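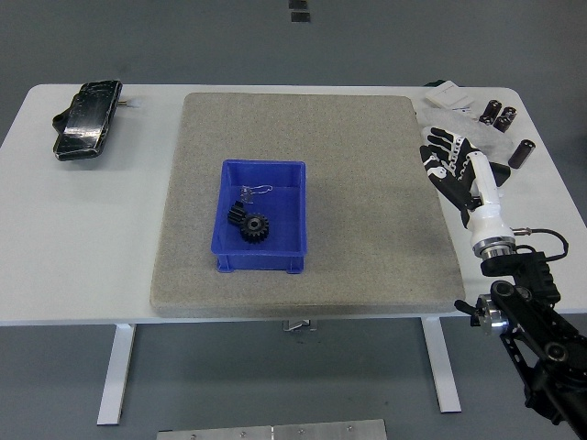 Glove creep is a fault of gloved robot hands in which the fabric or coated covering gradually shifts over the fingers and palm during repeated handling work. As the glove moves, the fingertips no longer meet an object where the control software expects them to, and slack material can gather at the joints. The fault is found mainly on hands used for sorting and picking small parts, where a grasp depends on a few square millimetres of contact. It is also known as glove walk or, in older maintenance notes, sleeve drift.

The term came into wider use after the Goltham sorting fault, a series of dropped and mislaid parts at a test site in Goltham that was described in a report dated April 2018.

Background

Many multi-fingered robot hands are made of metal or hard plastic, with exposed joints and smooth fingertips. Such surfaces hold small, rounded or polished objects badly. A close-fitting glove is a cheap way to raise friction, and it keeps dust and grit out of the finger joints. Gloves made for human workers are often used unaltered, although the proportions of a robot hand seldom match those of a person. The fingers may be shorter, the palm deeper or the thumb set at a different angle.

A glove is normally held by its cuff, which is gripped by a band or clamp behind the palm. The fingers themselves are usually left free so that the covering can be changed quickly.

Mechanism

When a finger bends, the material along its back is stretched and the material on its inner side is compressed. On opening, friction keeps the glove from returning exactly to its starting place. The difference in a single cycle is too small to matter. Over several hundred cycles it builds up, nearly always towards the fingertip, leaving an empty fold of fabric beyond the end of the finger.

The fold has three known effects. It softens the first contact, so that a force threshold is reached late. It can catch on the rim of a tray or on the teeth of a gear and drag a part that was not meant to be moved. It may also be trapped between two fingers as they close, in which case the motor current rises and the controller may wrongly report a successful grasp.

Where the hand has touch sensors under the glove, creep can also bring a seam over a sensor. The reading then contains a steady load that is easily mistaken for sensor drift. Recalibrating at this point hides the cause and makes the later readings worse.

The Goltham sorting fault

The Goltham site was run by Skusex and used one arm and hand to move mixed small items between a work mat and a shallow tray. The hand and its control unit were supplied by Kassab. According to the report, the arm completed 1,057 transfers with a single glove before the run was stopped. The first dropped part was recorded at transfer 330. Drops then became more frequent, and the thumb and first finger were responsible for most of them.

The controller logged nearly all the failed transfers as complete. Its test for a held object relied on motor current alone, and the trapped fold of glove produced a current within the accepted range. The arm therefore carried on to the tray, opened the hand over it and returned for the next item.

Two faults in the set-up were named in the report. The cuff band had been fitted over the glove's elastic hem instead of below it, which let the whole covering slide forward by 4 mm. The routine check between runs, which called for each fingertip to be pinched by hand, had been left out of the start-up sheet when it was rewritten.

No one was hurt. The report nevertheless classed the fault as a safety matter on account of the false grasp signal. An arm that wrongly believes it is holding something may follow a path planned for a loaded hand, and a person clearing a dropped part from the table may be within its reach.

Detection

The simplest test is visual. Gloves with a printed or woven pattern are useful for this, as a line of the pattern can be compared with a fixed point on the wrist before and after a run. Plain gloves can be marked with paint at the cuff and at each knuckle.

The Tirlow test, named after the workshop where it was first used, needs no marks. The empty hand is closed slowly and the motor current of each finger is plotted against its angle. A correctly seated glove gives a smooth curve. A fold shows as an early rise, usually in the last quarter of the movement.

Neither test should be done with a person's hand between the fingers while the motors are powered. Pinch checks are made with the drive disabled and the arm supported – some arms sink slowly when their brakes are released.

Prevention

Common measures are:

Fitting the cuff band below the hem, on bare metal or plastic
Fixing each fingertip with a thin layer of removable adhesive
Replacing the glove after a set number of cycles, whatever its appearance
Confirming each grasp by a second method, such as a camera check or a weight reading at the wrist

Skusex changed its own procedure in July of the same year and now requires the second of these checks for every transfer above tray height. Moulded fingertip pads avoid creep altogether but leave the joints uncovered, and they cost more to replace.

See also

Backlash
False grasp detection
Sensor drift
Tool changer faults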